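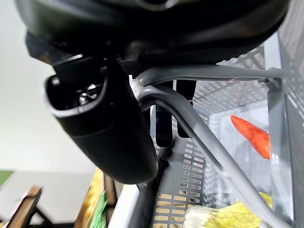
Student Projects / Open Calls

Ponura Needs Hands (Human Ones)

The Flellside Robotics Club is looking for new members to get our grocery-sorting robot ready for the Brultodden student competition. The robot is called Ponura. It has a black gripper, a lot of gray cable and strong views about carrots.

The task, per the rulebook: move produce in and out of a basket without hurting it. Leafy vegetables are worth double points, and we have eaten a great deal of coleslaw finding out why.

We have room for:

- a programmer who comments their code, or is willing to be seen doing it
- a mechanical person for the fingers. Armindo Veloso built the current set and would like to graduate
- a cable person. You will know if this is you
- someone to write the final report, 14 pages, figures included. Vasco Cordeiro wrote last year's in one night and it reads that way

No experience needed for the last two. For the first two, a class project counts, and so does a broken printer you fixed.

Sessions run 60 minutes on paper. Bring a snack. The produce is off limits until Madalena Garcia has logged it, and after that you won't want it.

There is no pay. You get lab access, one course credit if your department signs the form, and a T-shirt in whichever size is left. Travel to Brultodden is covered; dinner there is on you.

To apply, send a few lines to Albertina Serrano, Leitão Building, Room 986, by 2026-03-12. Tell us what you've made and what went wrong with it. Please don't attach a cover letter. Sérgio Sequeira reads everything that comes in, and he got 30 of them in January.

Members of other teams may apply, but we will ask about it.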